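Sorting of Cutlery in a Shared Student Kitchen
Project report, Skanlow course in Household Studies

1. Background

In the Uvar student house, one kitchen is used by 57 residents. The cutlery drawer was often in disorder, and the long pieces were mixed with the short ones. Our group wanted to find out if an open wire basket is a better solution than a closed drawer. The budget was 800 kronor and we spent less than this.

2. Materials

We worked on a plain table so that the pieces are easy to see and to reach. The main object is a stainless-steel wire basket with a folding handle and dividers inside. We used only spoons and wooden chopsticks, because these differ much in length and weight.
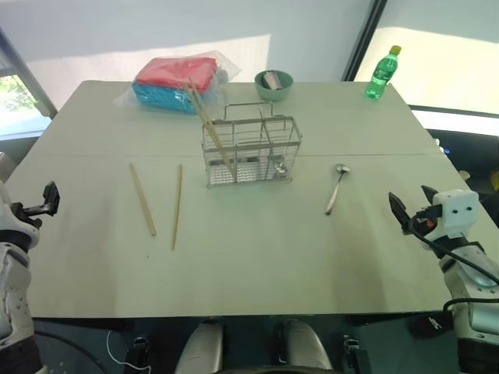

Figure 1. The wire basket on the table, with chopsticks and a spoon both inside and beside it.

3. Method

Each trial starts with some pieces in the basket and some on the table. One person puts the loose pieces into the compartments, and afterwards takes one named piece out again. We made 200 trials in September, always in the evening after nine o'clock. The rule was that spoons go to the right side and chopsticks to the left side.

4. Observations

The spoon was easy to place. The chopsticks are longer than the basket is high, so they lean over the rack at an angle. This makes them simple to find, but they take space above the basket, and it can not stand under a low shelf.

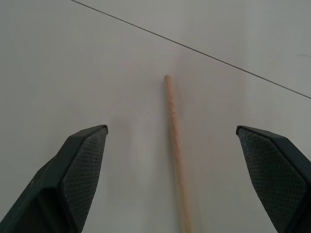 Figure 2. Light wooden rod on the tabletop. The grain and small specks are visible.

The unfinished wood was also a question for us. It is a little rough, and we think such pieces should dry fully before they are put together in one compartment.

5. Further work

We would like to repeat the trials with the higher Engelbrecht basket and with forks included.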